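The fault log is not the robot's diary

In May a robot arm at a shared kitchen called Vimside stopped with one finger resting against a metal rack. It had no alarm showing. The status light was the normal color, and the screen said the job was in progress. It stayed like that for 12 minutes before a cook named Eyerusalem Demissie noticed that the sound had changed and pressed the stop button.

Nothing was broken except a plate. I have read the report on it twice, and I think it gets the main point wrong.

The arm was installed by Trajkovski, a small integrator that does most of its work in kitchens and laundries. The gripper came from Skerel. Its job at Vimside was to load and unload dish racks, which sounds easy and is one of the harder things you can ask a gripper to do. Racks are full of thin shiny metal. They flex. They slide on their rails. A plate that was in one position when the arm looked is sometimes in another when the arm gets there.

The report says the cause was "unexpected contact with fixture." That is true in the same way that a car crash is caused by unexpected contact with a tree. The finger touched the rack, the force reading went up, and the controller did what it had been set up to do, which was back off a little and try again. It tried again for 12 minutes. Each try was inside the limit, so each try was logged as a success of the safety system.

The log for that shift has 2,117 entries. More than 900 of them are the same line, a contact event with a retry after it. Nivelow, the monitoring service that Vimside pays for, is set to send a warning when a single reading crosses a threshold. No single reading did. A person looking at that list for five seconds would have known something was wrong, but the person who could have looked was at home, and the person in the room had a light telling her all was well. 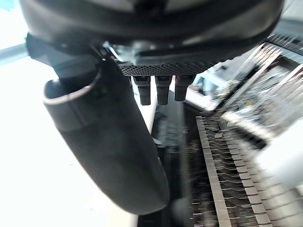
Should a robot that keeps bumping into something lightly be allowed to keep trying? For a few tries, and then it should stop, hold still and call a person. The limit should be a number somebody chose and wrote down, and it should be low.

I have heard the argument against this, mostly from people who sell uptime. They say an arm that stops too often gets switched off by the staff, and then you have no arm. I take that seriously. I worked in maintenance for a long time, and I have seen good guards taped open for exactly that reason. A machine that asks for help every few minutes is a bad machine.

But the answer to that is to fix why it gets stuck. Letting it stay stuck quietly only moves the trouble somewhere else. At Vimside the trouble moved to a plate, which slipped and broke on the floor at the end of all that nudging. Demissie was reaching for the stop button at the time. She was wearing kitchen clogs and she was fine. I would rather not depend on the clogs.

There is also the matter of the light. The arm at Vimside had one color for working and one for faulted, and "working" covered everything from a clean pick to a finger leaning on a rack for the length of a coffee break. Trajkovski told the kitchen that a third state could be added in software. If it could be added afterward, it could have been there on the first day. A light that means "I am trying and it is not going well" costs almost nothing, and cooks already know how to read that look on a coworker.

The fix the report recommends is to raise the position accuracy of the gripper and check the rack alignment every 2,000 cycles. Fine. Do both. Racks bend and rails wear, and somebody should be checking. Neither of those changes what the arm does the next time a rack is out of place, and there will be a next time, since people pull the racks out by hand all day long and push them back in however they go.

What I would want in that report is three lines - how many retries are allowed, who gets told when they run out, and what the light does in the meantime. I would want the kitchen to get a copy, too. Vimside was sent a summary that said the unit had "performed within parameters," and Demissie pinned it up next to the stop button. The arm went back to work the same week, on the same settings.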